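*Stelport driving data, collection notes. Maintained by Szabolcs Gál. Last revised 30 August 2018.*

# Collecting driving examples for the Codgate steering model

These notes cover one complete collection run, from the parked car to frames the training job will accept. They assume that the recorder is already mounted and that you have an account on the storage server. Training itself has its own page.

The model predicts a steering angle and a target speed from a single forward view. It learns by imitation: each frame is paired with what the human driver did at that moment. A frame with a good picture and a wrong steering value does more harm than a missing frame, so most of the work below is about keeping the two in agreement.

## What you need

- The recorder, with the Koech logging software installed
- The steering and speed tap, connected to the diagnostic port
- Two empty drives, formatted by the recorder and not by a laptop
- A route sheet
- A second person to handle the notes

The driver does not operate the recorder while the car is moving. If there is no second person, park before you start, stop, or annotate anything.

## 1. Plan the route

A route should mix street types. Long straight roads are easy to collect and the model needs few of them. In an early set, most frames had a steering angle close to zero, and the trained model learned to hold the wheel still. It scored well on the test split and ran wide on the first real bend.

Write the route sheet as a list of segments. Give each segment one of these labels:

- `straight_parked`: straight street with parked cars on at least one side
- `straight_open`: straight road, nothing parked
- `crest`: the road surface drops out of sight ahead
- `bend_left`, `bend_right`: one continuous curve
- `junction`: any place where the driver chooses a direction

Start a new segment when the label changes. Do not split a segment for a passing car or a pedestrian. Those are tagged later.

Drive each segment at least twice. If traffic rules allow it, drive it once in each direction, and give the return direction its own segment number.

## 2. Check the view

Start the preview with the car parked and the wipers off:

```
koech preview --cam front --grid
```

Look for three things. The hood should span the bottom of the view. The horizon should be level against the grid. The lens should be in focus at a distance, which is easiest to judge on window edges or roof lines well down the street.

Our hood has bright green stripes, and they are useful here. Compare their position with the saved reference view. If they have shifted, the mount has moved and the calibration no longer holds. Recalibrate before driving.

Keep the hood in the raw recording. It is masked during export, and the mask file is tied to the calibration. Cropping in the camera makes the mask wrong and cannot be undone.

Reflections from the windshield tend to fall just above the hood. A faint band over the pavement is acceptable. If you can make out the shape of an object in it, clear the dashboard and check again. Droplets on the hood are inside the mask and can be ignored. Droplets on the glass in front of the lens cannot.

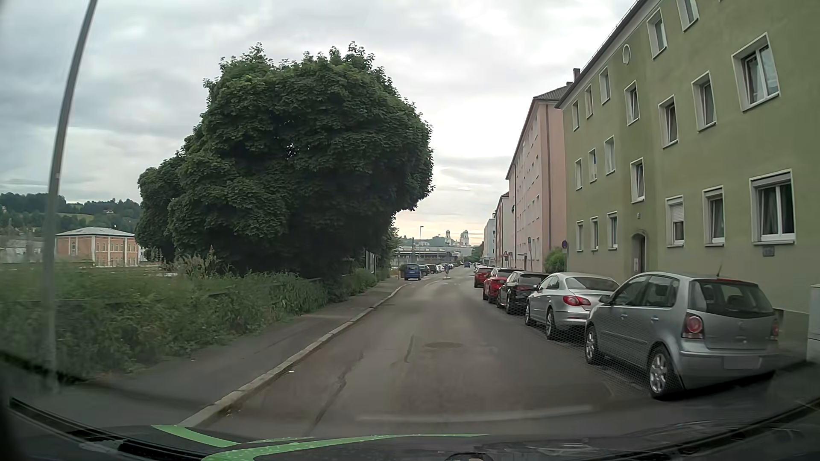

## 3. Synchronize the clocks

The camera and the steering tap keep separate clocks. Set both from the recorder:

```
koech sync --all
koech sync --report
```

The report prints the offset for each device. Anything above 5 milliseconds means the sync failed. Run it again. If it fails a second time, restart the steering tap and leave the recorder on.

Then do the wheel test. With the car parked and recording, turn the wheel a little to the left, hold it, and return to center. Repeat to the right. The two peaks are used during export to confirm the sign of the steering value. In our files, left is positive. A reversed sign trains without any error message and produces a model that steers into the curb.

## 4. Record

Start one session per route sheet:

```
koech record --session NEW --route sheet.csv
```

The second person presses the marker key at every segment boundary and says the segment number aloud. The cabin audio is kept only until the boundaries have been checked, then deleted.

Instructions for the driver:

- Drive as you normally would, within the limit.
- Hold a steady position in the lane. Do not correct for the camera.
- Pass parked vehicles with the clearance you would normally leave.
- Slow down before a crest or a blind bend, and do it the same way on every pass.

The last item matters more than it looks. On a crest segment the model gets little road surface to work with, and speed is the label it has most trouble with. If one pass goes over at full speed and the next one brakes early, the two examples cancel each other. Agree on the approach before the session and write it on the route sheet.
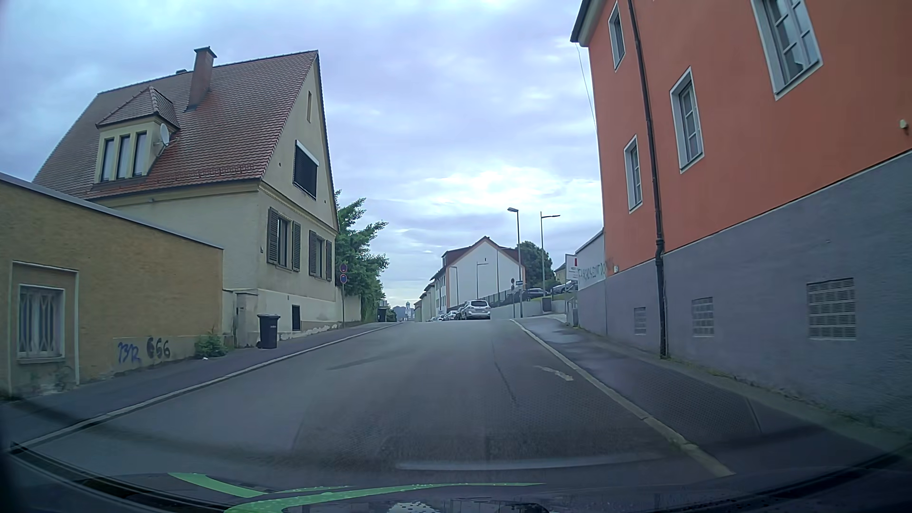

*A `crest` segment: the road climbs to a crest, with an arrow marking on the right side.*

If something unusual happens, keep driving and press the event key. Typical events are a vehicle reversing out, a door opening, or a stop for someone crossing. Event frames are exported separately. They are never dropped automatically.

Do not stop the recording between segments. Short files are harder to sync, and the marker key already provides the boundaries.

## 5. Handle bends separately

Bends are the scarcest frames in almost every session, and they have two extra rules.

First, begin the segment early. Press the marker while the road directly in front of the car is still straight and the curve is visible ahead. The model has to learn when to begin turning, and that information sits in the approach. If you mark the boundary at the point where the wheel is already turned, the approach ends up in the straight segment and is likely to be thinned out in step 7.

Second, record what the edges of the road look like. Many of our bends have no center line, so the model has to use whatever else marks the boundary. Enter it in the `edge` column of the route sheet, separately for each side. Allowed values are `curb`, `line`, `guardrail`, `grass`, and `none`. Combine two with a plus sign where both apply.
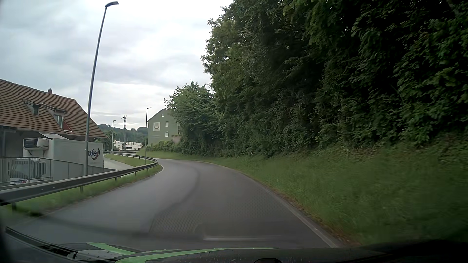 *A `bend_left` segment with no center line. Left edge: `guardrail+grass`. Right edge: `line+grass`.*

Watch for seams and repair strips in the asphalt. A dark seam that curves along the pavement can be taken for a lane marking by a model that has seen few of them. Tag these segments `seam`. The tag changes nothing in export, but it lets you pull them as a group when the model drifts and you want to know why.

## 6. Copy and verify

Copy from the recorder to both drives before switching the car off:

```
koech copy --session LAST --to drive_a --verify
koech copy --session LAST --to drive_b --verify
```

The recorder keeps its own copy until it needs the space. Do not delete it by hand until the upload is confirmed.

On the desk machine, run the checker:

```
terkum check drive_a/LAST
```

Common messages:

| Message | Meaning | Action |
|---|---|---|
| `gap in frames` | Camera dropped frames | Accept if inside a stop, otherwise cut |
| `no wheel peaks` | Wheel test missing | Set the sign by hand from a known turn |
| `boundary count` | Markers do not match the sheet | Review and correct the markers |
| `view shift` | Mount moved during the session | Cut everything after the shift |

A `view shift` warning is sometimes triggered by strong glare on the hood. Compare a frame from before and after the reported time. If the stripes line up, clear the warning and add a note.

## 7. Thin and export

Raw video contains many near-identical frames. Terkum thins them by segment label:

```
terkum export LAST --thin by-label --mask hood.png --blur plates,faces
```

The default keeps every bend and junction frame and cuts straight segments hard. Our last session came out at 2,172 frames after thinning. Leave the blur option on. The server rejects any export that was made without it.

Split by segment, never by frame. Neighboring frames are so similar that a random split puts the same stretch of road in both training and test, and the score means nothing. Both passes of a segment go to the same side of the split.

## 8. Review by hand

Open the export in the viewer with the steering overlay switched on. Step through the bends first, then the crests, then a sample of the rest. You are looking for an overlay that turns before or after the driver should have. A constant lag across the whole session points to the clock offset and can be fixed with `terkum shift`. A lag that grows over time cannot be fixed that way — discard the session and replace the tap cable before the next one.

Mark rejected frames with `x` and save. The viewer writes a reject list next to the export and leaves the frames in place. Upload the two together, then add the session number and the weather to the shared log.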